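Notebook, utensil sorting, bench 2
2026-08-24

Okay, back on the chopsticks. I've been putting these off because spoons are so much more forgiving, and I got spoiled last week doing nothing but spoons.

Started by recalibrating the finger width, which I skipped last time and regretted. Closed reading had drifted a little, so I zeroed it and wrote the new value on the tape on the side of the box. Please use that one and cross out the old one if you see it anywhere (I think Ottilie has it in her own notes too). Then updated the Botier logger, which wanted a restart, then wanted another restart, and then forgot which folder it was supposed to write to. If your morning demos are missing, look in the Dusow folder before you panic. Mine were all in there.

Task is the same as before: utensils start in a messy pile on the left side of the table, and everything ends up standing in the caddy. One demo = one utensil, from hands-off start to fingers fully open. I did 90 demos before lunch and threw out seven. Four of those were me bumping the caddy on the way in, two were tracking dropouts when I swung my wrist too fast, and one was a plain old drop.

Things I want to remember about chopsticks:

If you pinch near the middle the stick swivels in the fingers as soon as you lift. Pinch closer to one end and let it hang or stand, whichever way the pile lets you. I like getting it upright early, well before I'm over the caddy, so the last bit of the motion is only down. When I try to rotate and lower at the same time I get this wobbly little spiral path, and the policy copies my wobble beautifully. Ottilie Ortner played back the rollouts from the Badawi arm and I could recognize my own bad habit in them, which was a bit embarrassing!

Squeeze slowly. There's a temptation to snap the trigger shut because it feels decisive, but a thin stick jumps if one finger gets there first. Half a second of closing is fine. And hold still for a beat after closing – I keep forgetting the beat, and then the close and the lift blur together in the data.

Also, don't tidy the pile between demos. I caught myself nudging a spoon out of the way with my free hand, which is cheating, and the arm doesn't have a free hand. If something's on top of what you want, move the top thing first and let that be its own demo.
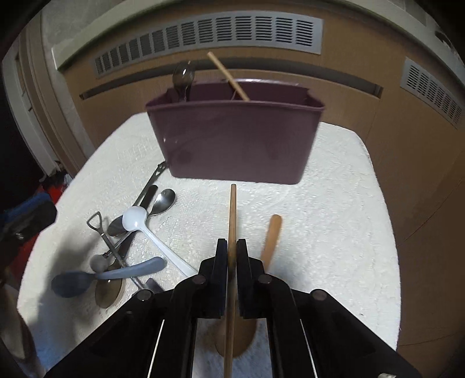
Should a demo where I fumble and then recover be kept?
Keep it if the recovery happens with the gripper alone and ends with the utensil in the caddy. Tag it "regrasp" so we can train with and without those. If a hand came in to help, throw it out.

I have six tagged that way so far, and I'd like more, because the rollouts that fail mostly fail by lifting nothing and carrying on as if all was well. Some examples of noticing and going back would be good for it, I think. Ottilie is less sure and wants a clean baseline first. Fair enough, we can split them later.

Target for the whole set is still 500. The Wemitz people asked for a mix, so after chopsticks I'll go back to the small metal pieces, which I find really fiddly flat on the table (approach from low and drag slightly, don't stab).

Wrist is sore on the thumb side. Going to try the other grip position tomorrow, with the elbow tucked in, and swap with Ottilie halfway through the session.

To do:
copy today's demos off the laptop
fix the logger folder for good
ask Ottilie for the list of failed rollouts
new tape on the table for the start position, the old bit is peeling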